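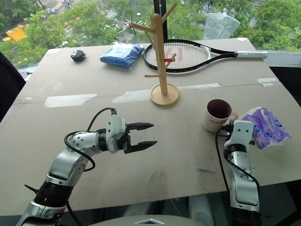
4.2 Objects with words on them

In the interviews we asked each participant to go through the kitchen and to tell us which objects they would take with them if they had to move again in August, when most of the leases in Ponard come to an end. We did not ask about printed words. The subject came from the participants themselves, and we noticed it only when the second author, Seul-gi Cheon, was coding the transcripts and found that the same kind of object was mentioned again and again. These were cups, tea towels, door mats and small signs which carry a word such as "home", "family", "love" or "kitchen". In the inventory of 300 objects they form a small group, but the participants spoke about them for much longer than about pots or plates of the same price.

It is useful to separate two ways in which such a word can be read. In the first, the word names the thing or the place where the thing stands, as "kitchen" on a sign beside the kitchen door. In the second, the word names something which the owner wishes for, or wishes to show to visitors. The white mug in Figure 2, with HOME in black lettering on the side, is of the type our participants described most often. The word has no clear object. A mug is not a home, and it says nothing about whose home is meant. For this reason the same mug can be used in a family house, in a rented room and in an office without seeming wrong in any of them.

Of the 19 participants, those who had lived in Ponard for longer than five years mostly treated these words as decoration. They said that the object was a gift, or was the cheapest in the shop, and that they had stopped seeing the letters. One woman had to turn her own cup around during the interview to check what was written on it. Participants who had arrived recently from Nalis or from abroad answered differently. Several of them had bought an object with the word "home" in their first weeks, before they owned a table or a proper bed. A student who shared a flat near the Aguiar market explained her choice in this way:

"I knew it was a bit silly. But every other thing in that kitchen belonged to the landlord or to the girl before me. I wanted one thing that says it, even if it is only a cup."

We want to be careful with this quotation. It would be easy to conclude that the word does some work which the rest of the room can not do, and that new tenants need it more than others. Our material does not allow so strong a claim. Newcomers also buy more objects of every kind in their first weeks, and cheap shops keep these goods near the entrance. What we can say is that the newcomers remembered the purchase, and could often tell where they stood in the shop and who was with them, while the long-term residents could not.

There was also a small group who disliked the words. Two participants had received such objects from relatives and kept them at the back of the cupboard. Their reasons were not the same. For one, the English word was a problem in itself. At home the family spoke Serbian, and he felt that the language of the cup was the language of the office. For the other, a man who had moved four times in a short period, the word sounded like a reproach. He preferred a plain cup and said that a plain cup "does not ask me anything".

The question of language deserves more attention than we could give it. Almost all the printed words in the inventory were English, also in households where English was the third or fourth language. Nataša Radonjić has suggested to us (personal communication) that a foreign word may be easier to live with, as it is felt less directly and can be looked at like a pattern. Some of our interviews support this view. Others go against it, above all those with parents, who told us that small children learned to read the letters on the breakfast cups and asked what they meant.

A practical limit should be mentioned before we go on. Our interviews took place in kitchens, and a kitchen invites people to speak of cups. Had we sat in the hallway, the door mats would perhaps have received more space in this section. We return to the hallway in Section 4.3, where the shared entrances of the Zetero buildings are treated.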